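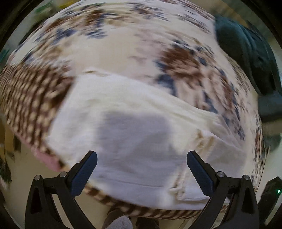 Pièce blanche à plat sur la housse à fleurs, pince ouverte, les deux patins bleus au-dessus du tissu.

Ticket 1 342
Objet : pliage, perte du bord sur housse imprimée + cadence intenable au poste 2
Site : Fallevance, atelier Gouveia
Logiciel : Grarnent, module textile
Ouvert par : Hélder Amaral, chef d'équipe finition
Support : Gilang Nasution, Bruloretti
Priorité : haute (était moyenne)
Statut : en cours

07h52, Hélder Amaral
Bonjour. Poste 2 en défaut depuis la prise de poste. Message « bord non trouvé », toujours le même. Pièces blanches uniquement, les foncées passent. Relance faite, redémarrage fait, caméra nettoyée au chiffon sec. Pas de changement.
Autre souci, plus embêtant pour nous : à chaque défaut le compteur tourne quand même et l'arrêt part sur le compte de l'opératrice. 19 arrêts affichés hier sur l'écran mural, avec son prénom à côté. Elle n'a rien fait de travers. Merci de regarder les deux.

08h20, Gilang Nasution
Bonjour Hélder, bien reçu. Quelle housse sur le plateau ? Unie ou imprimée ? Et vous démarrez les pièces comment, à la main ou vous laissez la pince chercher ?

08h31, Hélder Amaral
Imprimée. Des fleurs, du marron, du bleu marine, fond crème. L'unie grise est au lavage, on a mis ce qu'on avait. Démarrage à la main pour les blanches, une collègue étale, la pince prend après.

08h47, Gilang Nasution
OK, déjà une piste. Sur fond crème une pièce blanche donne très peu de contraste, et là où il y a du motif le module prend parfois une feuille ou un pétale pour un bord. Ajoutez les plis et l'ombre de la pince dans le creux du tissu... il hésite puis il lâche.
A faire dans l'ordre :
Grarnent > Plateau > Fond > passer de « uni » à « imprimé ».
Refaire l'apprentissage plateau vide, sans rien dessus, lumière de travail allumée.
Seuil de bord : descendre à 41.
Relancer avec une seule pièce, pas la pile.
Dites moi.

09h35, Hélder Amaral
Fait. Mieux. Les pièces simples passent. Celles avec une couture froncée coincent encore, il s'arrête sur la fronce comme si c'était l'ourlet. Et quand la pince bouge vite l'image est floue sur l'écran de contrôle, on voit les doigts nets et le tissu tout filé. Normal ?

09h50, Gilang Nasution
Le flou en déplacement oui, la caméra bouge avec la pince. Pas normal s'il calcule le bord pendant. Regardez si « mesure à l'arrêt » est cochée. Si non, cochez. Vous perdez un peu de cadence par pièce, c'est le prix.

10h12, Hélder Amaral
Pas cochée. Je coche. Mais qui l'a décochée ? Pas nous, on n'a pas le code pour ce menu.

10h18, Gilang Nasution
Je regarde dans le journal.

11h05, Gilang Nasution
Trouvé. Décochée par notre équipe à la mise à jour, pour tenir l'objectif de cadence demandé par la direction du site. Personne n'a prévenu l'atelier, je m'en excuse. Je la verrouille sur cochée côté Bruloretti.

11h22, Hélder Amaral
Merci. Alors je le mets par écrit, que ça reste dans le ticket.
Avant, plier c'était nous, du début à la fin. Maintenant l'équipe étale, surveille, débloque, reprend ce qui est mal plié. Au chronomètre c'est plus rapide, d'accord. Pour les épaules aussi c'est mieux, les anciennes le disent. Mais le rythme c'est la machine qui le donne, et quand elle cale c'est la personne à côté qui est notée. Deux collègues ont demandé à repartir au repassage. Ce sont celles qui savent lire un tissu de la main. Si elles partent, je n'ai plus personne pour dire que le réglage est faux.
Demande : sortir les arrêts machine du compteur individuel. Et retirer les prénoms de l'écran.

11h40, Gilang Nasution
Compris. Techniquement faisable : Grarnent sait séparer « arrêt opérateur » et « arrêt bord ». L'option existe, elle n'a jamais été activée chez vous. Il me faut l'accord écrit de la direction de Fallevance, je ne peux pas le faire sur demande atelier. Pour les prénoms pareil.

11h44, Hélder Amaral
Je leur transfère le fil tel quel.

14h10, Hélder Amaral
Retour direction : OK pour séparer les arrêts. Pour les prénoms ils veulent en parler à la réunion d'équipe. Je laisse la demande ouverte.
Côté pliage : mesure à l'arrêt cochée, les blanches passent, fronces comprises, à condition de poser la fronce côté droit. A gauche il se trompe encore une fois de temps en temps.

14h35, Gilang Nasution
Séparation activée, effective au prochain changement d'équipe. Les arrêts d'hier : reclassés aussi, vérifiez l'écran svp.
Pour la fronce à gauche j'ouvre un sous-ticket chez nous. En attendant consigne « fronce à droite » à afficher au poste. Et remettez la housse unie dès qu'elle revient, puis refaire l'apprentissage plateau vide, sinon il restera sur « imprimé ».

15h02, Hélder Amaral
Ecran vérifié, compteur à zéro pour elle. Je lui ai dit. Consigne scotchée sur le montant, au feutre, on fera propre plus tard.
Une question de l'équipe : est-ce qu'elles peuvent avoir accès au seuil de bord ? En lecture au moins. Elles voient avant moi quand ça dérive.

15h16, Gilang Nasution
En lecture oui, je crée le profil ce soir. En écriture, formation d'abord, je propose un créneau en octobre.

15h20, Hélder Amaral
Ok pour octobre. Pas un dimanche cette fois svp.

Reste ouvert : prénoms sur l'écran mural (direction), fronce à gauche (Bruloretti), profil lecture (G. Nasution).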